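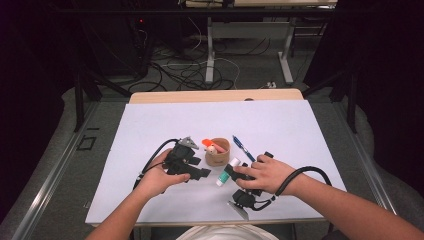

A customer at the Tumbridge site asked last season whether the chest strap could be left undone on hot days, as long as the leg loops were tight. It can't, and the same question comes up often enough that the fitting steps below have been rewritten in full for this edition.

## 4. Fitting the Saneo harness for zip line use

This section covers the adult full-body harness used on the Grandmont and Hafstein lines. The child harness has its own section and is fitted in a different order. Do not mix parts between the two.

### 4.1 Before you start

Fit the harness on flat ground, away from the launch platform. Allow the guest time to take off scarves, lanyards and long necklaces, and to tie back long hair. Phones go in the locker or in a zipped pocket.

Check the tag on the back panel. It must be readable and must show an inspection within the current season, which begins in March. If the tag is missing or worn away, put the harness in the red bin and take another.

**Note:** Harnesses stored at the upper hut should be hung by the shoulder straps. Folding them into a crate leaves creases in the webbing and makes the leg loops twist.

### 4.2 Steps

1. Hold the harness up by the rear loop and shake it until the leg loops hang free.
2. Open the chest buckle and both leg buckles.
3. Ask the guest to put their arms through the shoulder straps, as with a rucksack.
4. Pass each leg strap between the legs from behind and close it on the same side. Listen for the click, then pull the buckle to test it.
5. Tighten the leg straps until a flat hand fits between the strap and the thigh. A fist should not.
6. Close the chest buckle. It should sit level with the armpits. Slide it up or down if needed.
7. Tighten both shoulder straps evenly. The guest should be able to stand upright without being pulled forward.
8. Tuck all loose strap ends into the elastic keepers. At least 2 cm of webbing must show past each buckle.
9. Ask the guest to squat once and stand up again. Recheck the leg straps.

**Caution:** Never clip a guest to the line by the chest ring alone. The Saneo harness is hung from the two front slings, and both must be on the trolley.

### 4.3 Helmets

Helmets go on after the harness. Set the dial at the back until the helmet stays put when the guest shakes their head with the chin strap open, then close the strap. Caps must come off first. A thin hood is fine in cold weather.

### 4.4 Connecting to the trolley

1. Clip the guest's safety lanyard to the platform rail before opening the gate.
2. Set the trolley on the cable with the arrow pointing down the line.
3. Clip the left sling, then the right. Screw both gates shut.
4. Clip the backup lanyard to the cable behind the trolley.
5. Have the second guide check each gate by hand and say "checked" aloud.
6. Radio the landing platform. Wait for the reply before you unclip the rail lanyard.

**Caution:** If the radio gives no reply, the guest stays on the rail. Hand signals are not used on the Hafstein line, as the landing platform can't be seen from the top.

### 4.5 Wind and weight

| Line | Stop riding above (mph) |
|---|---|
| Grandmont | 25 |
| Hafstein | 22 |

Take the reading at the launch platform. After a stop, wait until the lead guide reopens the line.

Weigh guests at the booking desk, with the harness on. Light riders on the Grandmont line may stop short of the platform, so keep the retrieval rope ready at the landing end.

### 4.6 After the ride

Undo the buckles in reverse order, chest first. Hang wet harnesses in the drying room, out of direct sun, and note any fault in the day book before you go off shift.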